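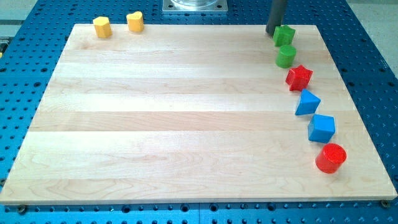

*Coloured shape blocks on the pale board, with the yellow hexagon and heart at the back.*

# Your questions about shape blocks and play boards

I'm Celina Witkowska, and I look after the toy shelves at Tarkham, a toy lending library in an old chapel (1843 over the door, and the heating feels like it). Most of what I get asked isn't about the big exciting things. It's about blocks, and the boards we lend out with them. I've typed up my usual answers so you can read them with a cup of tea instead of while holding a wriggling toddler at my desk.

## What comes in a shape block loan?

A drawstring bag of blocks and a board. Each bag has a card tied to it listing what's inside, and the bags do differ a bit, so go by your own card and don't worry if your neighbour's says something else. We have 63 bags on the shelves when they're all home, which they never are.

## Why do you lend a board as well? Won't the floor do?

The floor is fine! Ours at home is carpet, though, and anything stood upright on carpet falls over if you so much as sneeze. A board gives you a flat bit of ground to build on and a place where the game is. My youngest used to wander off with a block in each fist, and once we had a board she'd at least wander back to it.

I also love how they look. The one at the top of this page is made of pale strips joined edge to edge, with little wavy lines in the grain, and bright colours show up beautifully on it. Small children can see a star or a heart straight away without a patterned rug fighting for attention.

## My child just lines them up. Should I be doing something?

No, leave them to it. Lining up is proper play. Some children make a row along one side and then won't have it touched until bedtime, some put all of one colour together in a corner and call it a family. If you want to join in, start a line of your own at the other side of the board and see whether you get visitors.

## We've got two yellow blocks. Is one of them a mistake?

It's no mistake. Two blocks the same colour and different shapes is where the good conversations start. "Find me a yellow one" is easy enough. "Find me the yellow one that's a heart" takes a bit more thinking, and you can see them stop and look. Ingvar Baldursdóttir, who runs our stay-and-play mornings, plays it the wrong way round and asks for things that aren't there, like a yellow elephant. It brings the house down every time.

## What age are they for?

I lend them from 2 upwards, with a grown-up nearby. Below that everything goes in the mouth, and I'd sooner find you something from the baby shelf. At the other end there isn't really a limit. I've had eight-year-olds use them as game counters, and one grandad who borrowed a set for himself and was very firm that it was for himself.

## What can we play once they know the shapes?

Oh, loads. The ones I recommend most:

- **What's gone?** Put a few on the board, have a good look, cover them with a tea towel and sneak one out.
- **Shape walk.** Pick one block, put it in your pocket, and find something that shape on the way to the shops. Hexagons are hard. Try a garden centre, or the nuts and bolts aisle.
- **Feely bag.** Hand in the bag, no peeking, guess before you pull. Stars are a gift for beginners as the points give them away.
- **Draw round it.** Use big paper and a fat crayon, then match the blocks back to their outlines. This is the one that gets me through wet afternoons.

## How do I clean them?

For the plastic blocks, warm water with a drop of washing-up liquid, a soft cloth, and then dry them on a towel. Please don't put them in the dishwasher. I know it's tempting.

The board is a different matter as it's wood. Wipe it with a cloth that's barely damp and dry it straight after. Don't soak it, don't leave it propped against a radiator, and if you get felt tip on it just bring it back and tell me. I've a stick of something called Lestumeck in the drawer that shifts most things, and what it doesn't shift we live with.

## The board has knots and the strips are different shades. Is it damaged?

That'll be the wood. Pale boards vary quite a lot from one strip to the next, from nearly white to a sort of honey colour. What I do want to hear about is a splinter, a lifted edge or a seam you can get a fingernail into. Pop it in the returns box with a note and I'll take it off the shelf.

## We've lost a block. Are you cross?

Not even slightly. Look under the sofa, in your boots, and in the car seat – it's usually the car seat. If it really has gone, tell me the colour and shape and I'll find one in the spares tub. There are 400 loose blocks in there (I did a stocktake in April, never again) and it's rare that I can't match something. We don't charge for the first one.

## Do the shapes have to be put away in any order?

Only in the sense that they all need to be in the bag! It does help me if you lay them out on the board before you pack up and check them against the card.

## Can I buy my own set from you?

We don't sell them, sorry. Dakeck on the high street keep wooden and plastic blocks near the till, and if you want a board made, ask for Mr Iyengar at the timber yard. Take the measurements of your table with you, as he'll ask, and tell him it's for children so he rounds the corners off.

## How long can I keep a loan?

Three weeks, and you can renew once by phone before noon. If someone else is waiting I'll ring you.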